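Häufige Fragen zum Wäschefalten bei Flanalura

Muss ich bügeln, bevor ich falte?
Nein! Glatt streichen genügt fast immer.

Wohin mit dem Aufdruck?
Nach außen — so findet man das Lieblingsshirt sofort wieder.

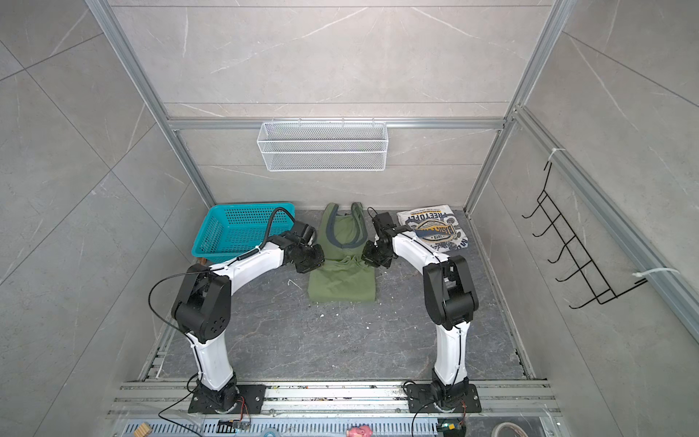
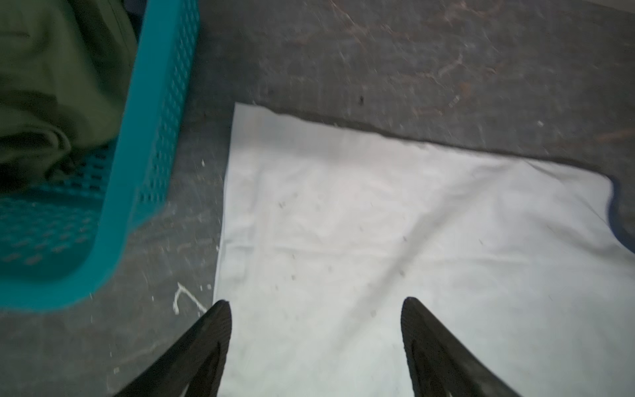 Grün, Weiß und viel Aufdruck: 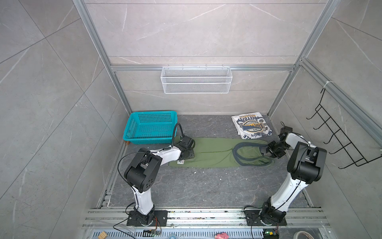
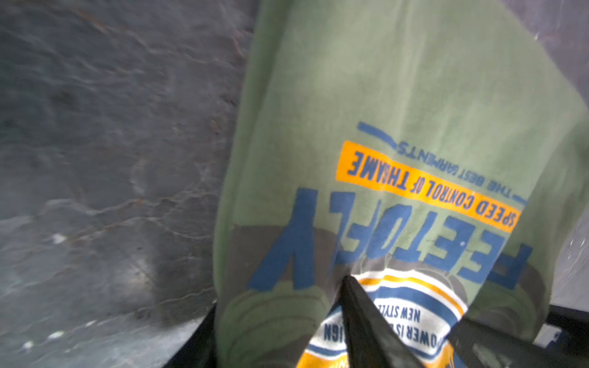
Und Trägertops?
Träger nach innen, dann einmal quer. Herrlich flach!

Kann ich mitmachen?
Gern, der nächste Faltabend ist im Juni, 19 Uhr. Lena Michalski freut sich über jeden Korb, den ihr mitbringt!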